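**Week 6 handout: action chunking and why we bother with it**

Read this before Saturday's lab. It assumes you have gone through the week 5 notes on behavior cloning. Corrections to Jirayu Saengthong, not to me, as he keeps the master copy.

### 1. Where we left off

In plain behavior cloning, the policy takes an observation and gives back one action. We train it on pairs taken from human demonstrations. At run time it looks, acts, looks again, acts again. Each step is a small regression problem.

The trouble is that errors pile up. A small mistake at one step puts the arms in a state slightly unlike anything in the demonstrations. The next prediction is a little worse, and so on. With a long task there are many steps for this to happen in.

The second problem is pauses. People stop when they demonstrate. They line up a grasp, wait a moment, then close the fingers. During the wait the images and joint readings hardly change, so the policy sees the same observation paired with "stay still" many times and with "close" once. A single-step policy trained on this will often freeze.

### 2. The chunked policy

Instead of one action, predict the next *k* actions together:

 pi(a_t, a_{t+1}, ..., a_{t+k-1} | o_t)

We then carry out some or all of them before looking again. Two things change:

- The number of decisions in an episode drops by a factor of *k* if the whole chunk is run. There are fewer points at which a fresh error can enter.
- A short pause can sit inside one chunk. The policy predicts "wait, wait, close" as one piece, so it no longer has to decide when the wait ends from an image that does not change.

The cost is reaction time. While a chunk is running the robot is not using new observations. If a plate slips in the fingers, the policy finds out at the next query.

We use *k* = 20 in the lab code. Fongchan Sitthichai's earlier version used 18, and you will still see that number in a few of the config files in the Wongsuwan repository. Change it if you find it.

### 3. The task

The running example for the rest of the term is table setting with two arms. Both arms are fixed at the front of the cell. The observation is the wrist camera images plus the joint positions of both arms. The action is a target joint position for every joint and a target opening for each gripper, so one action covers both arms at once. A chunk is then a matrix with *k* rows.

The task has stages that suit the left arm, stages that suit the right arm, and possible handovers between them. The dish rack is on the right and the placemat is on the left, so a plate that starts in the rack has to cross the table to reach the mat.

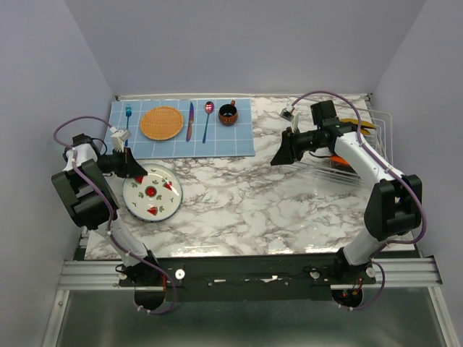

Note that nothing in the policy says which arm should do what. The split is learned from the demonstrations. If two demonstrators split the work differently, the data has two modes, and a policy trained with a plain squared error will tend to average them. Averaging two good paths can give a bad one. This is the reason for the latent variable in section 5 of the reading.

Shiny tabletops matter too. The wrist cameras pick up reflections that move when the arm moves, and a policy trained under one set of lights can do poorly under another. Keep the overhead light the same for collection and testing unless lighting is what you are studying.

### 4. Temporal ensembling

If we run a full chunk and then query again, the first action of the new chunk may not agree with the last action of the old one. The arm jerks at the join.

One fix is to query at every step anyway. At time *t* we then hold up to *k* predictions for the same action, made at different earlier times. Take a weighted average:

 a_t = sum_i w_i * A_t[i] / sum_i w_i, w_i = exp(-m * i)

with *i* = 0 for the oldest prediction. A small *m* brings new observations in faster. A large *m* trusts the older plans.

Two warnings:

1. This averages predictions for the same time step. It is a different thing from smoothing over neighboring time steps, which adds lag.
2. It needs a query at every step, so the network has to be fast enough for the control rate - check this before you turn it on.

### 5. For the lab

Work in pairs. Eleni Pavlović has the sign-up sheet.

a. Train with *k* = 1 and *k* = 20 on the same demonstrations and the same seed.

b. Run both without ensembling. Log every stage separately: grasp, carry, place. A single success rate for the whole episode hides where the policy fails.

c. Repeat the *k* = 20 run with ensembling on. Plot the commanded joint positions for one elbow and mark the chunk boundaries from the run in (b).

d. Write a paragraph on what a very large *k* would do. Think about what is left of feedback when *k* is the whole episode.

Hand in the plots and the log files together. Napaporn Suwannarat will return marked copies at the start of week 8.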